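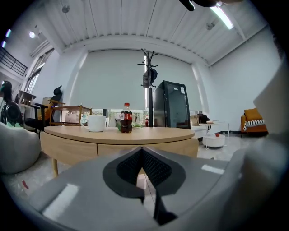
Lounge corner, seen from behind the gripper. Coffee table with the cola bottle and mug.

Home Forum Guides Buy/Sell Log in

Search questions Go

Budgeting for a second hand-held gripper - buy complete or buy parts?

Asked in Equipment and Purchasing

We have one hand-held gripper in use now and I have been told to put together a number for a second one before the end of the month. We record pick and place demos with household items in a room set up like a lounge. Bottles, mugs, fruit, small books, that kind of thing. The photo shows the coffee table we use most.

The choices I have so far:

Buy a complete unit from Saltgate. Quote is $700, not including shipping. It comes assembled.

Buy the Ntuli parts kit at $344 and assemble it ourselves. We would have to print the housing. We have a printer but it is slow and shared with another group.

Third choice is to put the money into spares for the one we have and run longer hours with it. Our manager likes this one because it is cheapest this year.

What I can't work out is what to allow for the things that are not on the quote. Finger pads, cables, cards, a spare battery. I also don't know if I should be setting money aside for props. Right now people bring things in from home and I have no line for it.

Total I can ask for without going up another level is 105 above the Saltgate price, so $805. Anything over that needs a second signature and that took until May last time.

Does anyone have a real list of what they spent in the first year?

Pravesh Hendricks

2 answers

Answer 1

Get the complete one. Kits always cost more than you think.

Also check the return policy, we got stuck with one.

Answer 2 (accepted)

We did the kit first and then bought a complete unit the year after, so I can give you both sides.

The kit was fine once it was built. Building it was the problem. The first housing we printed warped and the finger on one side rubbed, so we printed it again. If your printer is shared, find out now how many hours you can get on it. Put somebody's time in the budget even if your manager says time is free. I didn't, and I was asked about it later.

Spare parts for us came to $82 in the first year. Nearly all of that was finger pads and one cable. Pads wear faster on ceramic than on plastic in our experience, so if you do a lot of mugs, order more than you think. Make sure the pads for the new unit fit the old one. Ours didn't, and we ended up with two drawers of pads and people grabbing from the wrong one.

On your numbers, Saltgate plus our spares is $782. That leaves you $23 under the limit before shipping. Ask them for the shipping in writing before you do anything else, since it could put you over all by itself. If it does, you could try splitting the spares out as consumables. Some places allow that and some don't. Ask first.

I would not go with the third choice. With one unit, any repair stops all recording. We lost most of a week once waiting on a cable. Spares help with that but they don't help when the housing cracks.

Props - yes, have a line for them. It doesn't need to be big. Keep the props in a bin with a list so the same bottle is there next month. When people bring things from home they take them back, and then you can't repeat a session. Full bottles are heavier than empty ones, so write down which you used. Furniture I would leave alone. You have a round table already, and if you want variety in heights a side table or a low cabinet will do the job.

One more thing. Drorkholm has a loan program where you can try a unit before you order. There was a wait when I used it, but it might be worth a phone call before you commit.

Xolani Maluleke

Comments on Answer 2

Thanks, this is what I needed. I had not thought about the pads being different. I have asked Saltgate for the shipping cost and whether their pads fit our current unit. Will post what they say. - Pravesh

Did you keep using the kit after you bought the other one? - Nindavby

Yes, it is the backup now. Still works. - Xolani

Last activity Saturday, August 2, 2025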